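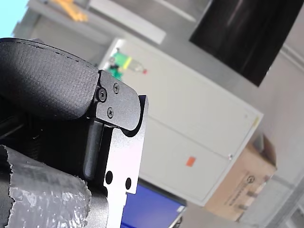 The slow bus to Orkwood

I took the 516 on a whim last July, mostly to get out of a hot flat, and I've been boring my friends about it ever since. It leaves at 19 minutes past, stops at every farm gate it can find (17 of them before the river!) and costs less than a coffee.

The front seat upstairs is the one you want. I got it by being shameless, and I'd do it again.

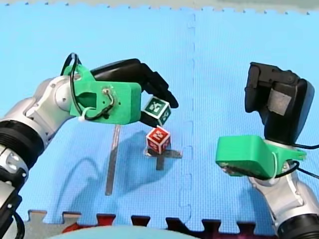

After the river the road climbs through beech woods and the branches knock on the roof, which made me jump both times. Then it's downhill to Orkwood, where I had two hours, a cheese roll and a very good sit by the church wall. The last bus back goes at six, so don't nod off like I nearly did.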